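Zircombe G2 hand-held gripper: review after 200 bedroom demonstrations
Jessie Menzies, January 30, 2022

The G2 is a hand-held parallel-finger gripper with an onboard camera mount, sold for recording manipulation demonstrations without an arm. We bought 2 units for the Grajales dataset, which covers household textiles: picking up clothing, moving cushions, folding blankets. Pejman Rashti and I logged 100 episodes each in furnished homes.

Finger alignment was good out of the case and stayed within our tolerance. The tips are narrow enough to take a single fold of fabric from a pile, where our older Clonberg unit tended to grab the layer underneath as well. Trigger travel is long. My forearm was sore after 3 hours, and Pejman's grip closures got visibly slower late in a session, which shows up in the width trace.
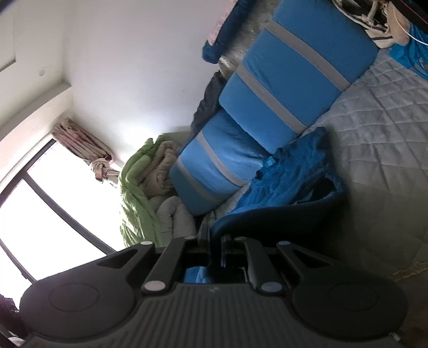
Approach to a crumpled blue garment on a quilted bed cover, window at left.

Exposure is the main weakness. With a window in view the glass clips to white, and cloth on the shaded side loses detail. Dark edges near dark fingers are the worst case for our contact labels. Locking exposure before each episode helped, but the setting does not survive a power cycle. Drawing the curtains is still the most reliable fix.

Pose tracking coped with large wrist roll. It drifted when a plain wall occupied most of the view, and we discarded those episodes. The export tool writes one folder per episode and loads into Grustesa without conversion. Timestamps are in local time with no offset recorded, so set the clock to UTC first.

Build quality is fine. The carry case is too shallow for the gripper with its camera mounted.

Recommended for cloth work in even light. For rooms with strong side light, wait for the firmware update listed for May.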